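Paewai Building, second floor
Monthly workplace inspection, October
Completed by: Sinan Dönmez
Start 8:40 a.m.

1. Exits and aisles
Exit doors open fully from inside: OK
Aisles clear to marked width: NOT OK. Two pallets from Privari outside room 147. Moved during inspection.
Exit signs lit: OK

2. Fire equipment
Extinguishers in place, pin and seal intact: OK
Inspection tags current: NOT OK. Tag missing on unit by stairwell B. Unit itself shows full pressure. New tag requested.
Sprinkler heads unobstructed: OK. Top shelf in storage was too high last month and has been lowered.

3. Electrical
Panel 401 accessible, door closes: OK
Panel directory legible: NOT OK. Handwritten entries have faded. Retype.
Extension cords used as permanent wiring: one, in the copy room. Outlet to be added.
Test button on GFCI outlets: OK at both sinks

4. Storage
Shelf load labels posted: OK, 400 lb per shelf
Shelving anchored to wall: OK except the Kumness rack, lower left bracket loose. Do not load until repaired.
Chemical containers labeled: OK

5. First aid and eyewash
Kit stocked: low on medium gloves and gauze
Eyewash flushed weekly: log has a gap of one week. Reminder sent to the shift lead.

6. Work surfaces
Small items kept in a container: OK
Tape markings on surface: OK
Sharp edges or splinters: none found

Open items carry over to next inspection. Bracket repair has priority.
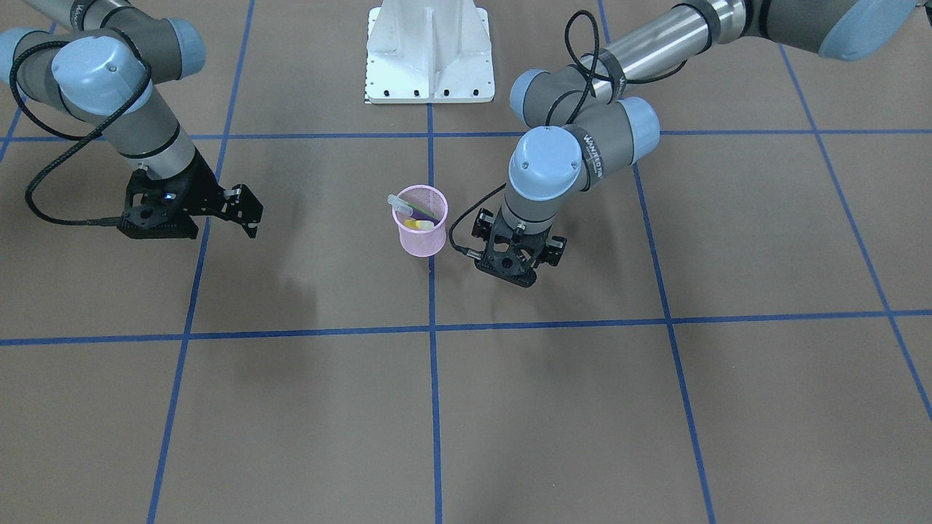

Item 6. Brown work surface with blue tape and pink mesh cup.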